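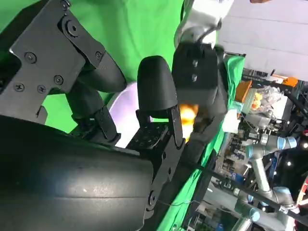
Drarkance stops work with two-arm stations after gripper fault

Dec 20, 2024

The automation company Drarkance has stopped all work with people next to its two-arm handling stations, after a gripper closed without a command during a handover test at the company's workshop in Drunda. A technician had one hand between the fingers at that moment. The technician was wearing work gloves and was able to pull the hand out after the fingers were opened with the manual release. A doctor examined the hand the same afternoon and found bruises on two fingers, but no broken bone. The technician was back at work the next morning, with other duties.

The company told its customers about the fault in a letter of two pages, which our newsroom has read. The letter asks every user of the Joser gripper to keep hands out of the reach of the fingers until a new version of the control software is installed. It also asks them to stop using the function called "soft handover", in which a person takes an object directly from the robot.

What happened in the test

In a handover test, one arm picks a small object from a container and passes it to the other arm, or to a person who stands at the bench. The work is slow and is repeated many times in one shift. According to the letter, the test was in its third hour when the arm gave a warning and went into a protective stop. Such stops are common in this kind of work. They happen when the arm meets more resistance than it expects, for example if a cable is pulled tight.

The technician waited until the arm was standing still, confirmed the warning on the hand panel and reached in to take out an object which was sitting badly between the fingers. The arm itself did not move. The gripper, however, received its power back a short moment later than the arm, and when it started again it carried out the last command in its memory. That command was to close.

The fingers closed at the normal working speed. They pressed with the force that had been set for the test, which was higher than the value that Drarkance recommends for handovers to people. The letter says that the higher value had been set two days earlier for a heavier part and was not changed back. The company calls this "a mistake in our own routine, separate from the fault in the product."

The emergency stop did not help in this case. A colleague pressed it immediately, and it cut the power to both arms as it should. But the Joser gripper is built so that it keeps its grip when the power is lost, because a falling part can also hurt someone. The hand stayed between the fingers until the release lever on the back of the housing was found and turned. This took 12 seconds, as the log of the second arm shows.

Why the lever was hard to reach

The release lever has become the most discussed point in the report. On a single arm it is easy to reach from the front. In the two-arm station, the second gripper often stands close to the first one, and the housing is turned so that the lever points down or toward the other arm. The colleague had to push the second arm to the side by hand before the lever could be turned.

The staff in Drunda had been shown the lever when the grippers were delivered in July, but it was not part of the exercise that new staff do in their first week. From now on it will be. The workshop has also marked the levers with bright tape, and the two arms may no longer be parked with the grippers next to each other when a person is at the bench.

An older note with the same problem

The fault was not completely unknown. In July, a customer wrote to the support desk of Drarkance that a gripper had "closed by itself" after a restart. There was no one near it, and the only damage was a crushed plastic cup. The support desk could not repeat the problem and closed the case after nine days. The advice to the customer was to check the connector at the wrist.

After the accident the case was opened again. The engineers found that the problem appears only if the stop comes during a closing movement, and only if the gripper starts again later than the arm. In a series of 3,000 restarts on a test bench, with no person in the room, the fingers closed without a command nine times. Drarkance writes in the letter that this is "rare but not acceptable" and that the July message should have been passed on to the people responsible for safety.

The company has changed the rule for its support desk. Each message about a movement that was not expected must now be sent to the safety group on the same day, also when nothing was damaged and also when the problem cannot be repeated.

Which grippers are concerned

There are 566 Joser grippers in use, the company says. Most of them work inside closed cells, where a door must be opened before a person can reach the robot. For these the risk is small, but the letter reminds users that the fault can also appear during maintenance, when the door is open and the power is still on.

More serious is the situation for stations without a fence, such as the ones in Drunda. They are used in workshops and training rooms where people and arms share one bench. Users of these stations have been asked to do three things before they start again: set the closing force to the lowest value, clear the command memory by hand after each stop, and make sure that a second person who knows the release lever is present.

Grippers of other manufacturers on the same arms are not affected, according to Drarkance. The arms themselves worked correctly, both in the accident and on the test bench.

Outside check by Nazari

The new software has been ready since last week, but it has not been sent out yet. Drarkance has asked the inspection firm Nazari to check it first. Nazari will repeat the full series of restarts and will also look at the electrical connection between arm and gripper. The question is if the late start can be prevented in the first place, or if it only can be made harmless.

With the new version, the gripper forgets its last command when the power is lost. After a restart it stays where it is, and a light on the housing blinks until a person gives a new command at the panel. The arm will also refuse to leave a protective stop before the gripper has reported that it is ready. This makes each restart a few seconds longer. For users who run long series of handovers this will be noticed, and two of them have already asked if the waiting time can be switched off. The answer in the letter is no.

Nazari would not comment on the work before it is finished. In a short written reply, the firm said only that it has received two grippers, one of them the unit from the accident, and that the second one was chosen from the stock by Nazari and not by the manufacturer.

Work in Drunda continues in part

The workshop is not closed. Tests in which one arm passes an object to the other are still running, with the staff outside a line on the floor while the arms have power. Parts are placed and removed only after the main switch is off and locked. The pace is much slower than before, and several deliveries which were planned for the end of the year will be late.

The labor inspection office has been informed and visited the workshop once. It has asked for the logs of both arms, the risk assessment of the station and the list of persons who were trained on it. The risk assessment describes the danger of a moving arm in detail, but the danger of a gripper that closes while the arm stands still is mentioned in only one line. Drarkance is now writing a new version and has promised to send it to all users together with the software.

Customers who are not sure which version they have can read it on the hand panel, in the menu for tools. If the panel shows no version number for the gripper, the unit should be taken out of service until the support desk has answered.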